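Advice > Kitchen > Storage and Care of Utensils
Search this section Search Enter keyword

Keeping a Standing Utensil Holder in Good Order
Apr 26, 2022
By Souad Samir, Household Advice Desk, Flellby Residents' Service

The Service received 673 written inquiries on kitchen matters last year, and 78 of them concerned the storage of spoons, ladles and turners. The guidance given in reply has been collected on this page. It applies to holders that stand on a table or worktop and carry the utensils on hooks. Wall rails are treated on a separate sheet, available from the front desk.

Choosing a position

A standing holder should be placed where the cook can reach it without leaning across the stove. Sufficient space must be left on all sides for the utensils to hang freely. Households with a small table are advised to set the holder toward one side, so that the remaining surface can be used for chopping and serving.

The center pole of a holder is generally taller than residents expect. Before purchase, the height should be compared with the distance between the worktop and any cupboard above it. A spoon must be raised to clear its hook, and a further hand's width should be allowed for this movement. Models examined by the Service under the names Skotia and Renora both required more headroom than the holder itself occupied.

Hanging the utensils

Before a utensil is hung, the opening or loop in its handle should be checked against the hook. Short hooks suit light pieces. A spoon should be held by the upper part of the handle and lowered until its weight is taken by the hook, and it should not be released before then.
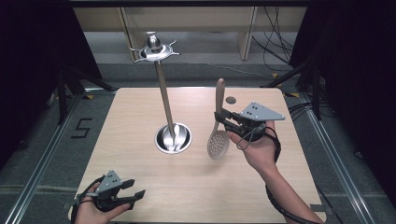 Heavy pieces should be placed opposite one another. Where a holder carries a ladle on one side only, the pole may lean, and in time the fitting at the top will work loose. The fitting should be tightened by hand every 3 months. Pliers are not recommended, as they mark polished metal and may strip the thread.

Slotted spoons require particular attention. Starch and fat collect in the holes and are not always removed by a quick rinse. The bowl of the spoon should be brushed from both faces under warm water and shaken well over the sink. It may then be left to dry on a rack for 2 hours before it is returned to the holder. Residents who hang utensils directly after washing will find water spots on the base and, eventually, a ring on the table beneath.

Cleaning polished steel

A soft cloth, warm water and a small amount of dish soap are sufficient for ordinary cleaning. The cloth should follow the direction of any brushed finish. Steel wool and scouring powder must not be used. Lime deposits may be treated with white vinegar diluted with an equal quantity of water, after which the part should be rinsed and dried at once.

Bowl-shaped bases collect crumbs, drips and dust. They should be wiped out weekly, and more often in August, when fruit flies are troublesome in the district. If the base lifts out, the surface below it should be cleaned at the same time.

Care of the table surface

Pale tabletops show rings and grease sooner than dark ones. Spills should be wiped up promptly with a damp cloth and the surface dried afterward. Special care is needed where metal meets the tabletop, as moisture held along a joint of this kind may cause the surrounding material to swell. A dry cotton swab drawn along the edge will remove most residue. Abrasive pads should be kept away from matte finishes, which become shiny in patches when rubbed.

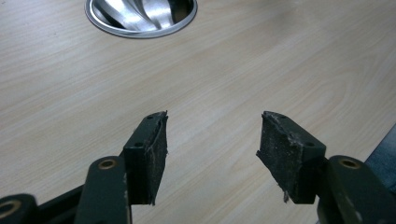 Lazarević wrote to ask whether the joint around a metal fitting should be sealed with silicone, and added that an earlier bead had turned black within a year and had been difficult to remove.

The Service advises that the instructions supplied with the fitting be consulted first. If sealing is permitted, a product marked for kitchen use and resistant to mold should be chosen. The old bead must be taken out completely with a plastic scraper, and the joint must be clean and dry before a new one is applied. Fittings designed to be lifted out for washing should be left unsealed.

Further inquiries may be submitted in writing to the Household Advice Desk.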